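Hand-Held Gripper Recording: Frequently Asked Questions

These answers apply to everyone who records with the hand-held grippers at the Jelska site, including contractors from Komton. Questions that are not covered go to Elżbieta Krawczyk on the data quality desk.

Who has to follow these rules?

Anyone who picks up a gripper and presses record. That includes people who are only testing a new task. Test recordings have a way of ending up in the main set, so they are made to the same standard.

Do I need training before my first session?

Yes. You need the short introduction, then two supervised sessions. Tove Østergaard keeps the sign-off list. If you have been away for more than 3 months, do one supervised session again before you record alone.

What do I check before I start?

Open and close each gripper all the way and feel for rubbing or grit. Look at the bushings in the finger links and at the screws around them. Make sure the cable is seated and has enough slack for you to reach the far corner of the table. Wipe the lens with the dry cloth in the kit. Don't use your sleeve.

If a screw is loose, tag the gripper and take another one. Please don't tighten it yourself. The torque is set on the bench, and a finger that closes a little differently will spoil the calibration for every recording after it.

How often is calibration done?

At the start of each shift, and again after any drop or knock, even a small one. Write the time on the session sheet. A recording with no calibration entry is held back until someone can account for it.

What counts as a clear work area?

The task objects should be on the table along with whatever the task card lists, and nothing else. Drinks, phones and badges go on the shelf by the door. The background doesn't have to be bare. Desks, chairs and curtains are fine as long as they stay put during the recording and no screen with readable text is in view.

Are there special rules for cloth?

Cloth has its own section in the Kondley handling guide, and it is the part people ask about most. The main points are these. Take hold with the finger tips and close slowly. Don't drag the cloth by one corner across the table to save time. If it hangs over the edge, leave it there until your task card tells you to move it, and keep your body from touching it. You may let go and take a new hold as often as you need.

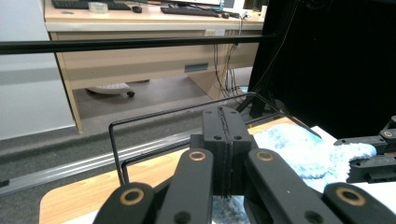
Two-gripper cloth work at a maple-colored table, with a wire frame behind.

Fluffy fabrics leave lint in the joints. Brush out both grippers after every cloth session and check the lens again. Lint on the lens is easy to miss while you work and shows up in every recording that follows.

Can the two grippers touch each other?

Light contact is allowed when the task needs it, such as when both are holding the same piece of cloth. Don't use one gripper to push the other, and don't cross the arms. If they lock together, stop recording, set both down and separate them by hand.

I made a mistake halfway through. Should I stop?

Usually not. A missed grasp followed by a second try is useful, and we keep it. Carry on at a normal pace and finish the task. Stop only if:

something falls on the floor
a person walks into the work area
the gripper or its cable catches on something
you feel any pain or strain

Mark the recording as "stopped" and pick the reason from the menu. Do not delete it. Only the data quality desk deletes recordings.

How long can I record without a break?

Take a break after 40 minutes at most. The grippers are not heavy, but you hold them away from your body and your wrists will notice. Swap tasks with a partner if you can.

May other people appear in a recording?

No, unless they have signed the consent form. Hands and forearms count as people for this rule. If a visitor is being shown through the room, pause and wait — tours don't take long.

What about cables and stands on the floor?

Keep tripod legs out of the walking path and run loose cables along the wall side. Floor rails are a trip hazard, so step over them and never stand on them. Anything that crosses a walkway gets a cover strip.

Is this the same as the Mogensen procedure?

Mostly. Mogensen uses version 7 of the session sheet, and we are still on version 6 until December. The calibration and consent rules are the same at both sites. If you work at both, use the sheet for the site you are in.

Where do I report a damaged gripper?

Put a red tag on it, leave it in the tray marked "Repair" and fill in the form on the Komton portal. Say what you were doing when you noticed the damage.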